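# Zahnrad auf Zapfen stecken: von Hand führen oder fernsteuern?

**Gefragt von schraubenliesl** in *Roboter & Automatisierung*

Hallo zusammen,

ich hoffe, ich bin hier richtig, im Elektronik-Unterforum hat man mich weitergeschickt. Ich will einem Tischarm beibringen, Kunststoffzahnräder vom Tisch zu nehmen und auf Zapfen zu setzen. Klingt nach Kindergarten, macht mich aber seit Januar fertig. Die Aufgabe ist immer dieselbe: Zahnrad greifen, über den Zapfen fahren, runter, loslassen. Beim zweiten Rad sollen dann auch noch die Zähne ineinandergreifen.

Angefangen habe ich mit Handführen, also Arm auf nachgiebig schalten, am Greifer packen und durch die Bewegung ziehen. Das Programm dazu heißt bei uns Peradero und zeichnet Gelenkwinkel und Kamerabilder mit. Beim Abspielen landet das Zahnrad dann zwar in der Gegend vom Zapfen, aber eben nur in der Gegend. Dann drückt der Arm stur nach unten und das Rad hängt schief auf der Spitze. Ich habe 207 Durchgänge aufgenommen (ja, wirklich, mein Handgelenk weiß es auch noch) und bin kein Stück schlauer.

Auf dem Tisch liegt dabei immer ein bisschen Kleinkram herum, weil ich später auch den Metallstift greifen lassen will. So sieht es aus Sicht der Handgelenkkamera aus, bevor der Greifer runtergeht: 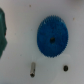 Wie viele Demonstrationen braucht man für so eine Steckaufgabe überhaupt, bevor sich das Trainieren lohnt?

Das hängt viel stärker von der Streuung ab als von der Menge, hat mir jedenfalls Kaiwen Meng aus der Werkstatt in Demdale geschrieben. Wenn die Teile immer fast gleich liegen, lernt das Modell den Weg auswendig und scheitert, sobald man sie verschiebt. Er fängt lieber mit einem kleinen Satz an, probiert ihn aus und nimmt dann gezielt die Fälle nach, in denen es schiefgeht.

Das leuchtet mir ein, hilft mir aber nur halb, denn meine Streuung ist eigentlich ordentlich. Ich lege die Räder jedes Mal woanders hin und drehe auch mal die Platte ein Stück.

Meine Überlegung ist jetzt, auf Fernsteuerung umzusteigen. Ich könnte mir einen Steuerarm von Virk leihen, das ist so ein kleiner Zwilling, den man bewegt und der große macht es nach. Lohnt sich das? Oder mache ich beim Handführen einfach etwas falsch? Über eine 3D-Maus habe ich auch schon nachgedacht, aber ich kriege damit nicht mal in der CAD-Software einen geraden Schwenk hin.

Danke schon mal fürs Lesen, ist länger geworden als gedacht!

schraubenliesl

---

**nullpunktverschiebung**

Moin Liesl, steig um. Kurz gesagt ist das Handführen bei Steckaufgaben aus zwei Gründen blöd.

Zum einen ist deine Hand im Bild. Wenn du den Arm am Greifer packst, sieht eine Kamera von außen bei jeder Aufnahme deine Finger und deinen Ärmel, beim Abspielen fehlen die dann. Je nach Modell ist das egal oder eine Katastrophe. Bei mir war es eine Katastrophe, ich hatte einen roten Pulli an und der Arm hat wochenlang nur noch gezuckt, sobald etwas Rotes auf dem Tisch lag.

Zum anderen, und das ist der wichtigere Punkt, fühlst du beim Führen den Kontakt. Du merkst, dass das Rad auf der Kante vom Zapfen aufsitzt, wackelst ein bisschen, und schwupp ist es unten. Dieses Wackeln machst du nach Gefühl. Der Arm hat davon aber nur die Gelenkwinkel, die Kraft steht nirgends. Für das Modell sieht das aus wie Zittern, und Zittern mittelt es weg.

Mit dem Steuerarm musst du notgedrungen nach den Augen arbeiten. Stell dich also nicht daneben und schau auf den Tisch, sondern schau **auf die Kamerabilder**, und zwar auf dieselben, die das Modell später bekommt! Wenn du selbst auf dem Bild nicht erkennst, ob die Bohrung über dem Zapfen steht, kann es das Modell auch nicht erkennen. Dann brauchst du erst eine bessere Kameraposition und keine weiteren Aufnahmen.

Die ersten Versuche werden grausam. Nach einer Stunde geht es.

Was ich bei mir so eingestellt habe:

- Bewegung auf etwa ein Drittel übersetzt, sobald der Greifer nah am Tisch ist
- Fußtaster für Aufnahme Start und Stopp, damit beide Hände frei bleiben
- verpatzte Durchgänge sofort löschen, abends weiß man nicht mehr, welche es waren
- kurze Pause über dem Zapfen weglassen! Wer vor dem Absenken immer wartet, bringt dem Arm bei, ewig zu warten

---

**ritzelrudi**

Ich würde einfach den Zapfen oben anfasen. Fertig.

---

**kabelkanal_ost**

Rudi hat gar nicht mal unrecht, eine Fase hilft enorm, nur darf man ja nicht immer an die Teile ran.

Ich möchte das Handführen ein wenig in Schutz nehmen. Für die groben Wege nehme ich es weiterhin, das geht schneller und die Bewegungen sehen natürlicher aus. Erst für die letzten Zentimeter nehme ich den Steuerarm. Man muss dann natürlich zwei Sätze aufnehmen und die Übergabe sauber hinbekommen, also an derselben Höhe aufhören und anfangen. Ich habe mir dafür eine Höhe von 7 cm über der Platte angewöhnt, da ist bei mir sicher nichts im Weg.

Zur Reihenfolge: Bei zwei Rädern würde ich das große zuerst aufstecken und das kleine danach separat üben. Der zweite Schritt ist nämlich der gemeine. Da reicht es nicht, die Bohrung zu treffen, die Zähne müssen auch noch in die Lücke. Wenn Zahn auf Zahn steht, hilft nur eine kleine Drehung am Handgelenk, und genau die muss in den Demonstrationen vorkommen. Also ruhig absichtlich schlecht anfangen, aufsitzen lassen, leicht anheben, ein paar Grad drehen, wieder runter. Solche Korrekturen sind Gold wert, viel mehr als lauter perfekte Durchgänge.

Schau dir auch an, wo du greifst. Ich packe die Räder außen an den Zähnen, möglichst mittig, sonst kippen sie beim Absetzen. Die Pads sollten weich genug sein, dass das Rad im Griff ein wenig nachgeben kann.

Und setz die Startstellung ruhig mal so, dass das blaue Rad schon sitzt und nur noch das rote fehlt: 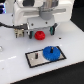

*Blaues Rad auf dem rechten Zapfen, der linke ist noch frei.*

Von da aus nimmst du nur den zweiten Schritt auf. Bei mir haben elf saubere Korrekturen mehr gebracht als der ganze Nachmittag davor.

---

**schraubenliesl**

Oh super, danke euch! Das mit dem Gefühl in der Hand ist es wohl, ich wackle nämlich wirklich jedes Mal und habe das gar nicht gemerkt. Den Steuerarm hole ich mir, und die Pads von Prorier bleiben erst mal drauf, die geben ganz gut nach.

@kabelkanal_ost: Wie machst du die Übergabe in der Software, zwei getrennte Modelle oder eins mit Umschalter?

---

**kabelkanal_ost**

Zwei getrennte. Eins mit Umschalter habe ich probiert, da ist mir der Arm an der Grenze immer hin und her gependelt.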